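4.3 Sorting Mixed Small Items

Claims that household tidying is close to solved usually rest on tests with a dozen rigid objects, spaced apart on a bare table. We do not find such tests convincing. A drawer that has gone unsorted for a year does not look like that, and neither does the pile a person gets by emptying one onto the bed. Our third chore therefore starts from a heap, with open white boxes to sort into and no limit on what touches what. 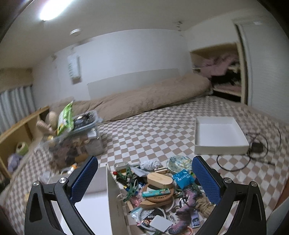
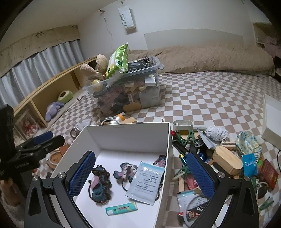

Figure 4. The sorting chore on a checkered sheet, with small items in a pile and open white boxes nearby. The two views are not given in time order.

The instruction was the one a person would give a helper: put like with like, and leave nothing behind. We ran two policies, Birnura and Toltard, for 400 attempts each. An attempt was a single pick and a single place, scored as a success only if one item, and no other, ended up in a box where a human judge would have put it.

Toltard managed 13 percent. Birnura did better on hard, blocky things and worse on everything else, and we would not call either result useful. Cords and yarn were the main trouble. A grasp on one end of a cable would bring up whatever the cable was wrapped around, and both policies then carried the whole bundle to a box as if it were one object. Thin packets failed in a duller way, with the fingers closing above them and coming up with nothing.

It has been suggested to us that more data will fix this. Perhaps it will. We added 1,000 further human demonstrations to the Birnura training set and repeated the test in January, and the gain was inside the noise. What did change was confidence: the retrained policy hesitated less before making the same mistakes.

There is also the question of what counts as "like." Does a clothespin go with the wood or with the laundry things? Two of our judges disagreed on this throughout, and the Gwilliam scoring guide, written for kitchen goods, was no help. A policy that handled every item cleanly could still hand its owner a set of boxes that make no sense. We have left that problem out of the scores, so they should be read as generous.

Folding, covered in Section 4.4, went slightly better.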